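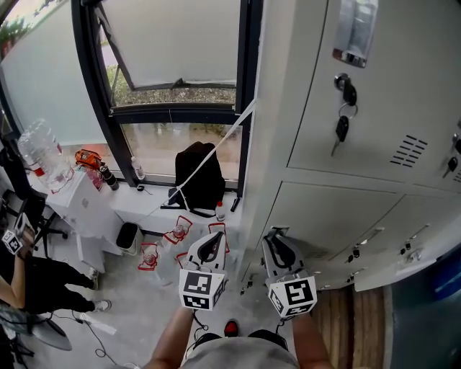 Fig. 5. Upper door with the key in the lock and the spare on its ring.

Section 2: Setting Up Keys and Labels

Welcome back! By now your Alloten lockers should be standing level and fastened to the wall (if they still rock a little, please go back to Section 1 before you hang anything inside). This part is easy and rather pleasant, so pour yourself a coffee and take your time.

1. Open every door and take out the packing foam. Check the floor of each compartment too, as small screws like to hide there.

2. Each lock comes with two keys on one ring. Try both of them before you do anything else. A new lock can feel stiff for the first few turns — that is normal, and it will loosen up with use.

3. Write the key number in the chart on page 8, next to the locker number. You will be very glad of that chart in a year or two.

4. Slide a paper label into the holder from the side. Pencil is fine if your people change often, and a fresh label takes only a moment.

5. Take the spare key off the ring and store it in a locked cabinet, away from the lockers themselves.

Note: Replacement keys are ordered by the number stamped on the key. Ask for part 219 and have your chart handy when you call.

CAUTION: Never spray oil into the lock. It collects dust and will jam the cylinder sooner or later. Use a small puff of dry graphite instead, and wipe away whatever is left on the door.

CAUTION: Keep the ventilation slots clear. Stickers and magnets belong lower down, please, especially where damp coats or gym clothes are stored.

When all the doors are labeled, go on to Section 3, Shelves and Coat Hooks.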